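How to Calibrate a Probe Thermometer for Kitchen Use

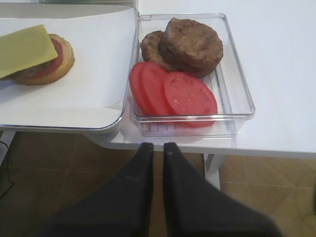
Pallville, 21/04/2020

A probe thermometer that reads a few degrees off will still look like it works. The procedure below checks the instrument at two fixed points, ice and boiling water, and corrects it if the model allows. It applies to dial thermometers with a calibration nut and to digital units with a reset or offset function. Infrared units need a different method.

Equipment

One probe thermometer, cleaned and dried.
Two tall glasses or a deep insulated cup.
Crushed ice, enough to fill the cup to the rim.
Cold tap water.
A small saucepan.
A wrench that fits the calibration nut (dial models only).

Ice point

1. Fill the cup to the rim with crushed ice. Cubes leave gaps and give a high reading.
2. Add cold water until it reaches just below the top of the ice. If the ice floats clear of the bottom, pour off water and add more ice.
3. Stir and let stand for two minutes.
4. Insert the probe at least 2 inches. Keep the tip off the sides and bottom.
5. Wait until the reading holds steady for 30 seconds. It should be 32°F.
6. Write down the reading before adjusting anything.

Boiling point

Water boils at 212°F at sea level. The figure drops by close to 1°F for each 500 feet of elevation. The Candbridge kitchen, where these notes were first written, is at 7,000 feet and uses 198°F after rounding down. Look up your own elevation and work out the target before you start.

1. Bring at least 4 inches of water to a full rolling boil.
2. Hold the probe in the middle of the water, clear of the pan. Keep your hand out of the steam.
3. Read after 30 seconds and write the value down.

Adjustment

Dial models: leave the probe in the ice bath, hold the nut with the wrench, and turn the dial face until the pointer is on 32. Repeat the ice point test.

Digital models: follow the maker's sheet. On the Clenska units, hold the reset button for 7 seconds with the probe in the ice bath. The Asfaw units have no reset. Mark the offset on a piece of tape on the handle and add or subtract it by hand.

If the ice point is correct after adjustment but the boiling point is off by more than 2°F, replace the thermometer. A single offset will not fix it.

Frequency

Check weekly, after any drop onto a hard floor, and after a battery change. Log the date, unit number, both readings and the adjustment made.

Corrections to this page: Anastasia Athanasiadis, extension 2784.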